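4.2 Wear of the bin floor

The second part of the study looks at the metal bin and at how parts lie in it. 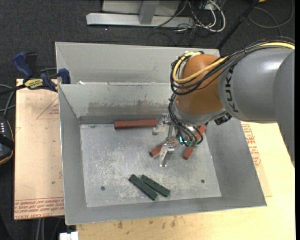 Figure 3. Sheet-metal bin with three red and two dark green blocks on the floor.

The walls of the bin flare outward, so a part that lands near a wall should slide back to the floor. Scratches are visible on the floor, especially near its center, and the lower back wall has a wide scuffed band (Figure 3). We logged 1,182 block positions in June. In 130 of them a block was resting against a wall – these cases were treated separately. Bins with a coated floor were not included in this part, and they are discussed by Triệu in the Skurier report.

Related items
Floor coatings for part bins: the Perkisa trial
Wall angle and part position
Noise of metal bins at Giditier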